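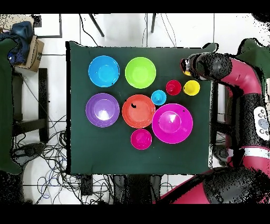

Two months with the Jastau gripper kit now, bolted on an arm we already had, and I'm giving it two stars. Could have been four. Bought it for sorting and stacking plastic tableware at the Trenadthorpe shop, plain stuff, no glass, no food. Bright bowls and small cups on a dark green cloth, so the vision side has an easy time, and it does. It finds the little yellow cup out near the edge of the cloth every time. The trouble is what happens once it gets hold of something.

Price was 3,973 with the finger set and the software license. Not cheap for us. Setup was fine, an afternoon. Manual is thin but the wiring page is good. Calibration takes one try if you follow the order they give, do NOT skip the zero step.

The fault

Grip force does not reset after a protective stop. That's the whole thing. Hit stop while it's holding a cup, clear the stop, and the fingers go back to whatever the last commanded force was before the job loaded. On ours that was the force for the big bowls. So it squeezes. First time it was a cup, which cracked down the side and shot off the table past my knee. Second time my thumb was near it — bruise, no worse, but I had been told by the pendant screen that the gripper was "idle". It was not idle.

I went back through the log. 1,206 picks before the first bad one, so you can run this for weeks and think it's solid. We did.

Jastau support answered quick, I'll give them that. Said update the firmware. Updated. Ran 1,051 picks clean and then same thing, after a stop, force jumps. They have a ticket open since February and it's still open.

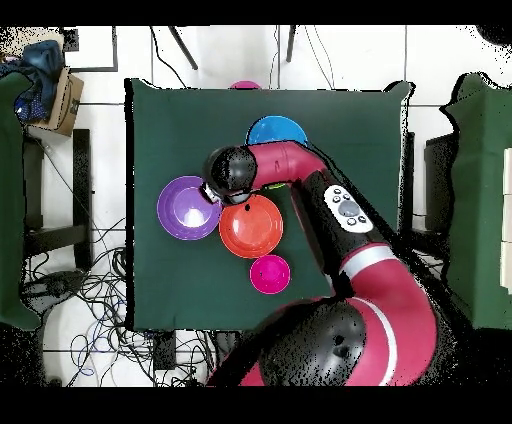 Bowl run, arm over the purple and orange ones.

Bowls are where it does best by the way. Smooth rims, plenty to grab, and extra force doesn't seem to hurt them. If bowls were all you did you might never notice the fault, wich is sort of what worries me.

Tried the old Isaksson fingers on the same mount for comparison. Slower to close, uglier, and the force goes to zero on a stop like it should. Back on those for anything with people close by. Grumow makes an adapter plate that fits both, worth having.
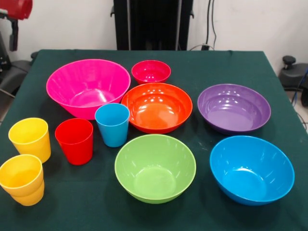

If you already own one

Power the gripper all the way down after every stop. Not just clear it, power down, wait for the light, then up again. Costs you a minute.

Don't reach in to take a part out of the fingers, use the release on the pendant and let it drop on the cloth.

Watch out for stacked cups. With one yellow cup nested in another the double rim gives it more to bite on and ours reads that as a bigger part, so it grips harder even on a good day. Split them before you start.

Ignore the "idle" message. Completely.

Would I buy again, no, not untill the ticket is closed and I've run it myself past the number where it failed last time. Hardware is nice. Fingers are well made, cable strain relief is decent, mount hasn't loosened. Will update if they send a fix.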